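Início | Quem somos | Método | Resultados | Contato

Quem somos

A Urau é um grupo pequeno de pesquisa em manipulação robótica. Pergunta de fundo: quanto um robô de dois braços aprende só vendo gente trabalhar, sem nenhum robô presente na coleta? Começamos dentro da Itberg, numa sala emprestada, hoje temos um galpão nosso com mezanino, duas escadas e menos tomadas do que gostaríamos. Página escrita meio às pressas, vamos completando.

De onde veio a ideia

Teleoperação. Fizemos muito disso no começo. Funciona, mas é lento, cansa o operador, e o robô fica preso a uma bancada. O conjunto de dados inteiro saía com a mesma mesa, a mesma luz, os mesmos objetos. A política aprendia a mesa.

Então largamos o robô e ficamos com as garras. Uma em cada mão, operador anda, agacha, pega, enrola, empurra, tudo no chão se for preciso. Cada garra leva marcadores fiduciais e a pose sai da imagem mais a inercial. Chamamos o método de Skillance, nome da Yolanda Zamora, que coordena a parte de aprendizado e detesta sigla.

O que a gente grava

Tarefas domésticas e de limpeza, em geral com as duas mãos. Objetos rígidos são a parte fácil. O que interessa mesmo são cabos, mangueiras, panos, coisa que muda de forma na mão. Aspirador de pó virou o nosso caso de teste: corpo rígido, mangueira que faz mola, fio que embola. Tudo num objeto só. 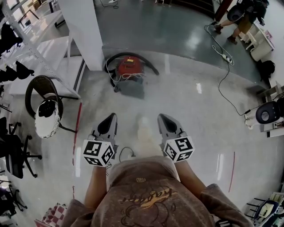
Vista do operador: as duas garras, o aspirador vermelho e o fio branco na base.

A vista da cabeça serve para o contexto, onde está o objeto, onde está a outra mão, o que tem no caminho. Para o contato fino não serve muito, a mão tampa quase tudo. Por isso a câmera também vai na garra. As duas vistas são sincronizadas depois, por software, e essa parte deu mais trabalho do que todo o resto do pipeline junto. Relógio de câmera barata deriva. Aprendemos isso tarde.

Não arrumamos o galpão para gravar. Cadeira, mochila, cabo no chão, gente passando, fica tudo. Na primeira rodada limpamos o fundo e o resultado foi pior fora do laboratório. Agora a regra é não mexer.

Resultado até agora

Atualizado em 24 de julho de 2023.

O conjunto atual tem 1.703 demonstrações válidas, em 6 famílias de tarefa. Válida quer dizer: as duas poses recuperadas do começo ao fim, sem buraco. O descarte ainda é alto, principalmente quando uma garra cobre o marcador da outra. Estamos testando cubos com marcador em mais de uma face para diminuir isso, melhora bastante, não resolve.

Treinamos três variantes da mesma política:

Só vista da cabeça. Chega perto do objeto, erra a pega. Com fio, erra quase sempre.

Só vista da garra. Pega bem, mas se perde quando o objeto sai do campo. Fica procurando.

As duas vistas juntas, mais a pose relativa entre as garras. A melhor, com folga, nas tarefas de cabo. Nas de objeto rígido a diferença é pequena e não vamos fingir que é grande.

O achado que mais nos surpreendeu foi a pose relativa. Tirando ela e deixando todo o resto igual, a coordenação some: uma mão segura, a outra chega cedo demais. Entrou quase por acaso, numa conversa de corredor, e hoje é o centro do metodo.

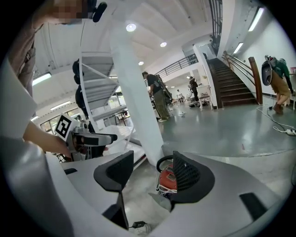 Câmera da garra durante a coleta. À esquerda, a segunda garra com o marcador.

O que ainda não funciona

Nó. Fio com nó apertado, esquece. O operador resolve com a ponta dos dedos e a garra não tem ponta de dedo.

Piso brilhante. O nosso reflete as lâmpadas do teto e a estimativa de pose sofre. Pusemos um filtro, ajuda um pouco.

Força. Não medimos. A política não sabe se está puxando muito ou pouco, só vê. O próximo protótipo terá sensor no dedo, se a peça chegar.

Transferência entre robôs. Testamos em 2 braços diferentes e um deles foi claramente pior, ainda sem explicação que nos convença. Pode ser alcance, pode ser latência, pode ser erro nosso de calibração. Aceitamos palpites.

Como trabalhamos

Sessões curtas. Operador troca quando o braço pesa, e pesa. Quem treina modelo também grava, sem exceção, e isso mudou bastante o desenho das garras: o pessoal de software reclamou do gatilho uma tarde inteira e na semana seguinte o gatilho era outro.

Rostos são pixelados antes de qualquer imagem sair do nosso servidor. Quem aparece nas gravações assinou termo e pode pedir a retirada depois.

As garras são projetadas aqui e a usinagem dos moldes é da Lindgren, parceira desde o segundo protótipo. A Itberg continua cedendo tempo de máquina para os treinos grandes, obrigado de novo.

Dados e código

Parte do conjunto será aberta, ainda em revisão. O código de sincronização sai primeiro porque é o que mais nos pedem. Os pesos dos modelos, não sabemos ainda. Quem precisar de uma amostra para pesquisa pode escrever dizendo o que pretende fazer, respondemos, as vezes demora.

Trabalhe com a gente

Temos 3 vagas: percepção, mecânica e uma de estágio em dados. Não precisa ter publicado. Precisa gostar de cabo enrolado. Mande duas linhas e algo que você fez, pode ser feio.

Visitas de turmas só com agendamento, grupos pequenos. Venha de sapato fechado.

Contato pelo formulário no rodapé.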